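Share (40) | Comments (10) | Print this page | E-mail to a friend

In praise of the plain stitch

By Jabari Lukumay
5th August

I own 3 sewing kits and can sew on a button, provided the button isn't fussy about where it ends up. This qualifies me to hold opinions on mending, and my opinion is that we have stopped respecting it.

Consider the knot. We hand over $145 for a jacket, the hem drops, and the jacket goes to the back of the wardrobe to think about what it's done. A needle and a bit of black thread would have it back at work by teatime. My grandmother darned socks until the darn was older than the sock. She had no colour theory. She used whatever thread was nearest and pulled it tight.

The only people who still take stitching seriously, as far as I can tell, are surgeons. They learn it properly, they practise it for years, and they're judged on it by everyone who later looks in a mirror. My neighbour Brophy had his shoulder done and will show you the row of marks whether or not you've finished your lunch. He is prouder of it than of his children. I understand. It's very even.

We talk about medicine as if it were all scans and clever tablets, and then at the heart of it you find somebody closing a gap with thread. It's the oldest job in the sewing box, done somewhere considerably less forgiving than a trouser leg. 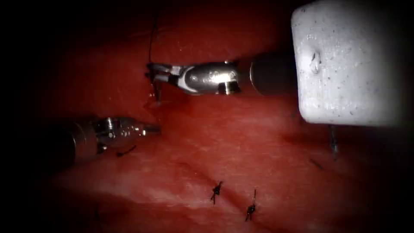 BALLARAT, August - Two black knots along a crease, a third bit of thread held taut, and I have seen worse tension on my own cushions. The red is alarming, I'll grant you. The knots are lovely.

What I'd like is for some of that seriousness to drift back down to the rest of us. Put mending in every school, next to the fractions. Let kids unpick a crooked seam and do it again, muttering. I've started on the hem of the good curtains myself - one panel so far, and it favours the left.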